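Forum Maison et jardin > Déchets et compost
Sujet : Sacs noirs qui se déchirent, vous prenez quelle épaisseur ?

oliwia_cieslak
Bonjour à tous. On vide la maison de ma tante à Prarnier et je passe mon temps à ramasser ce qui tombe des sacs. J'ai acheté un rouleau de 100 litres en promo, ça craque dès qu'on met un peu de gravats ou de branches de rosier. Vous prenez quoi ?
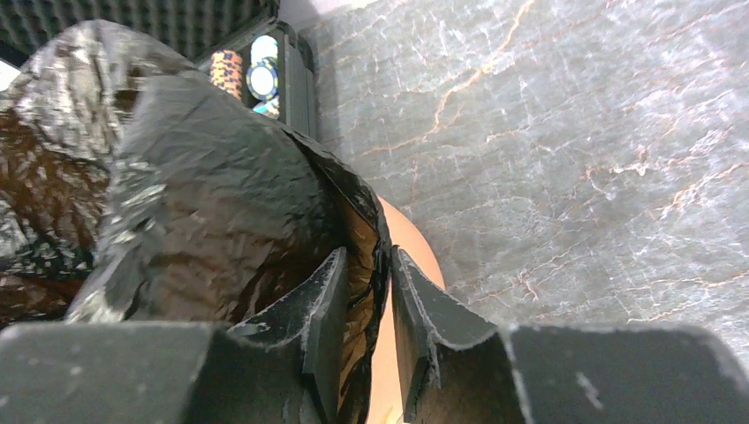 Je précise que la déchetterie est à 15 km et que je n'ai pas de remorque, donc tout passe dans le coffre.
Oliwia Cieślak

mimosa94
Regarde les microns sur l'étiquette, pas les litres. En dessous de 50 c'est pour la cuisine. Pour les gravats je prends du 200 microns chez Stedis, vendu par rouleaux courts.
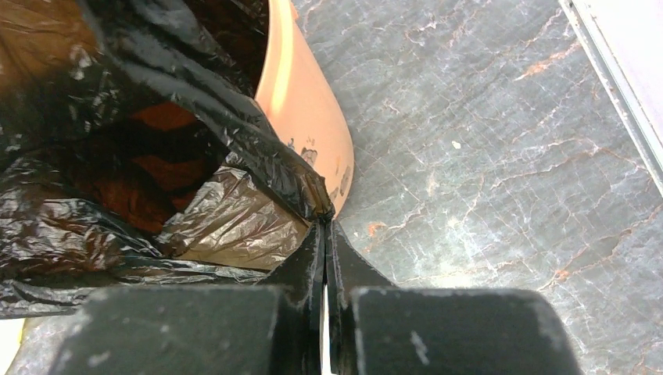 Et ne remplis jamais plus d'un tiers quand c'est lourd. Le lien coulissant ne tient pas non plus, je fais un nœud avec le haut du sac.

vieux_lierre
Pas d'accord pour le 200 microns. C'est cher et à la déchetterie on te demande de vider le sac dans la benne de toute façon. Des seaux de maçon, et tu les gardes dix ans. Les branches, en fagot avec de la ficelle.

mimosa94
Les seaux, dans un coffre de citadine, tu en mets trois. Un sac prend la forme qu'on veut.

vieux_lierre
Trois seaux, trois voyages, je ne vois pas le problème.
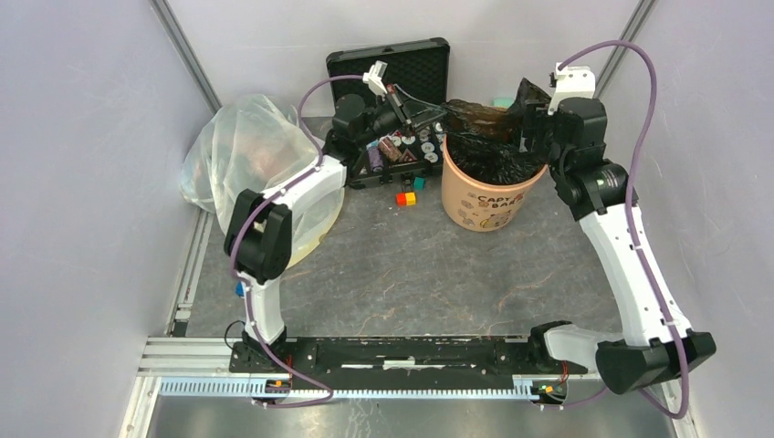 Le plateau noir et les deux bras blancs

oliwia_cieslak
À 15 km, si, il y a un problème – surtout que c'est fermé le mardi et que c'est mon jour libre. Et les sacs tissés, ça vaut quoi ?

patte_folle
J'en ai pris chez Sotolico pour refaire la salle de bains, environ 94 centimes pièce. Très solides, mais la poussière de plâtre passe à travers. 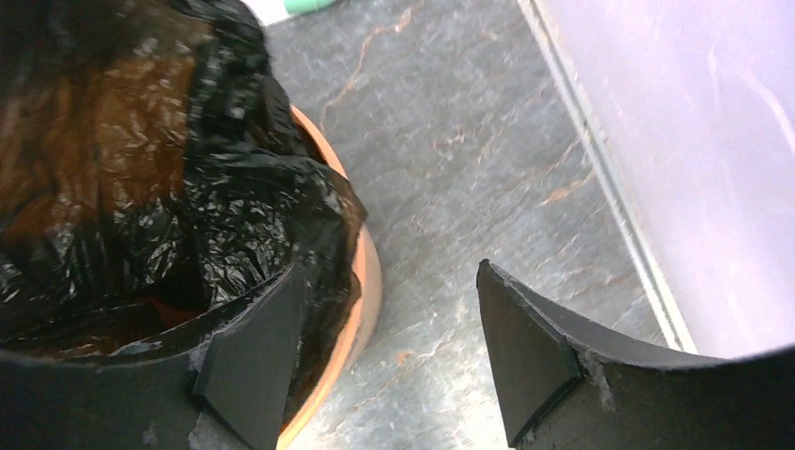 Du coup je mettais un vieux drap dans le coffre. Pour les rosiers par contre c'est parfait, les épines ne les ouvrent pas. Rince-les au jet et fais-les sécher avant de les plier.

mimosa94
OK pour les tissés avec les végétaux. Pour le plâtre je reste sur le plastique épais.

oliwia_cieslak
Merci, je prends des tissés pour le jardin et un rouleau épais pour le reste. Les seaux, j'en ai trouvé deux dans la cave, je les utiliserai pour le carrelage.

vieux_lierre
Deux seaux, c'est un début. Vérifie les anses avant de charger.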